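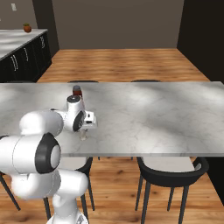

A simulated kitchen, with the arm over the marble table and the red cup just behind its wrist.

Can a robot clear the table yet?
August 6, 2018

I've been nagging the people at Flustent in Avdale for ages to let me see how their table-clearing tests are going, and last month they finally gave in! The job is one we all grumble about: pick up a cup, take it to the counter, put it down in one piece.

It's all done on a computer for now, in a made-up kitchen they call Verlow. The arm got 200 goes at it in June and managed 60, so I won't be binning my washing-up gloves (my lot at home would score lower, mind you). Most of the misses came from knocking the cup over before the fingers had closed.

Would I buy one? Not yet. It takes two minutes to shift a cup, and I can do that with a phone in my other hand. But I do like watching it try, and they're promising plates and bowls next. A trial in a real café is planned too, once the cup score looks better. I've already asked for a seat by the window.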